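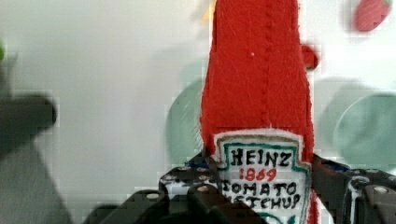 Yield stress in everyday products – speaker notes

Slide 1. Opening
Introduce the topic: why some materials sit still until pushed hard enough. Ketchup is the usual case, so start there. Mention that the handout has the equations and the slides do not.

Slide 2. Definition
A yield stress fluid behaves as a solid below a threshold stress and flows above it. Write the Herschel-Bulkley model on the board: yield stress, consistency, flow index. Point out that the Bingham model is the special case with flow index equal to one. Pause for questions.

Slide 3. Yielding and shear thinning
These get mixed up. Shear thinning means viscosity drops as shear rate rises. Yielding is the onset of flow. Ketchup does both, and its structure also takes time to rebuild after shearing – leave thixotropy for slide 6.

Slide 4. Pluslow test series
54 samples, 23 of them repeats from a second batch. Vane geometry, to limit wall slip. Preshear, then rest, then stress ramp. If asked about smooth plates: we tried them at the Bradulcombe lab and dropped the data, the readings were too low at small gaps.

Slide 5. Reading the ramp
Show the strain curve on log axes. The kink is the yield point, but two people will place it differently. We used crossing tangents throughout. Creep tests are slower and leave less to judgment. Do not get drawn into whether a true yield stress exists; offer to talk afterward.

Slide 6. Rest time
Plot of yield stress against rest time for the Clatell paste. It rises fast, then levels off. Axis label is wrong on the printed handout: it should read minutes, not seconds.

Slide 7. Packaging
Wall stress in a tipped container depends on fill height, density and neck width. Squeezing adds pressure directly. A slippery inner coating lets the product move as a plug without yielding in the middle. Asadi coating results are still being checked, so give the trend only.

Slide 8. Close
References are on the back of the handout. Questions, 6 minutes.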